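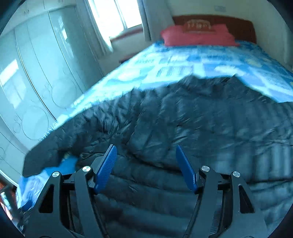 Navy, padded and out on the bed.

I've been putting off the spring bedding swap since the clocks were mentioned on the radio, and this week I finally got on with it. Winter things off, lighter things on, and the big cupboard on the landing emptied while I was at it (never again, or at least not until July!).

A few of you asked how I wash down at home. I go for 40 degrees if the label allows it, half my usual liquid, and then an extra rinse, as down hangs on to soap like nothing else. After that it's the dryer on low with a couple of clean tennis balls, and I stop every 15 minutes to pull the clumps apart with my fingers. It takes most of an afternoon. Put a film on.

Delali Laryea wrote in to say she gave up on vacuum bags years ago and keeps everything in old cotton pillowcases – I tried it and I'm converted. The filling springs back much faster, and the cupboard smells nicer too.

Next time I'll get on to pillows, so do send me your questions. I already have eight, and seven of them are about yellow stains.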